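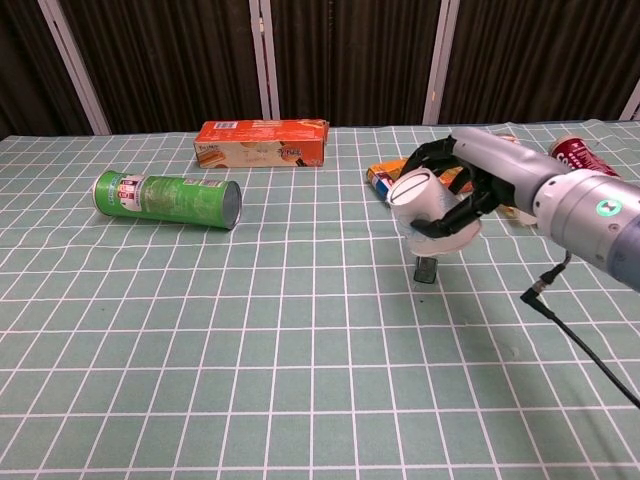 Giditz is opening a sorting room in Tirmont this February, and I get to be the one to tell you about it, so bear with me if I run on a bit! I've wanted a place like this since my first year here, when every pantry swap we held ended with a pile of half-flattened packaging in the back of my car. The idea is simple. You bring in the things that pile up after snacks, lunches and parties, and you learn what comes apart, what goes where and what can be used again at home. We work on green mats printed with a white grid, and the usual suspects all land on them sooner or later: a plain white paper cup, a red can on its side, a green chip canister lying down, a yellow-and-orange product box. If you have ever stood over two bins with a chip canister in your hand and no idea what to do with it, you are exactly who I had in mind.

The canister is my favorite, by the way. Many of them mix cardboard, metal and plastic in one tube, and different towns treat them differently, so we spend a good while on them. Paper cups get their own table too. A lot of people toss them in with the newspapers (I did, for years) and never think about the thin lining that many of them have on the inside. We'll go over what to look for, what the local rules say, and which ones are worth keeping for seedlings or paint.

The sorting room is on the ground floor of the old Imhof building, next to the bike shop, with the entrance on the courtyard side. It's 600 square feet, which sounded enormous to me until the shelves arrived. There are 8 tables, a long sink for rinsing, and a wall of open bins with big labels I painted myself. The blue ones came out a little crooked and I've decided to leave them.

Drop-in evenings are every Thursday from 5 to 8 p.m. They're free, and you don't need to sign up. Come for ten minutes with one mystery wrapper or stay the whole evening with a bag full of stuff, it's all fine with me. Kids are welcome with a grown-up. Please empty your cans and cups before you come and give them a quick rinse if you can, but if you're coming straight from work, use our sink.

We're also launching Flustell, our new home sorting kit. It's a folding grid mat plus a set of label cards you can write on, and it rolls up small enough for a kitchen drawer. I've been using mine on the counter for a couple of months and it has changed how I unpack after a party. Everything goes on the mat first, cans in one row, boxes in another, cups stacked at the end, and then it all goes out in one trip. My old method was a heap by the back door, so you can imagine how happy my family is! Flustell will be sold at the sorting room from opening day, and there will be two sample kits out on the tables for anyone who wants to try before buying.

A few things we can't take, just so nobody has to carry them home again: paint, batteries, light bulbs and broken glass. The town drop-off site handles those. Clean boxes, cans, canisters, cups, tubs, lids and bottles are all good. If you have something odd and you're not sure, bring it anyway. The odd ones make for the best conversations, and I keep a shelf for packages that stumped everybody.

Groups can book the room on other days, mornings or afternoons. Schools, clubs and offices have already been asking, and we can tailor a session to whatever your bins look like at the end of the week. Reporters and photographers are welcome at any drop-in evening; just let us know at the front table when you arrive.

For group bookings, press questions or a Flustell kit to review, contact the Giditz office in Tirmont or stop by the Imhof building during drop-in hours.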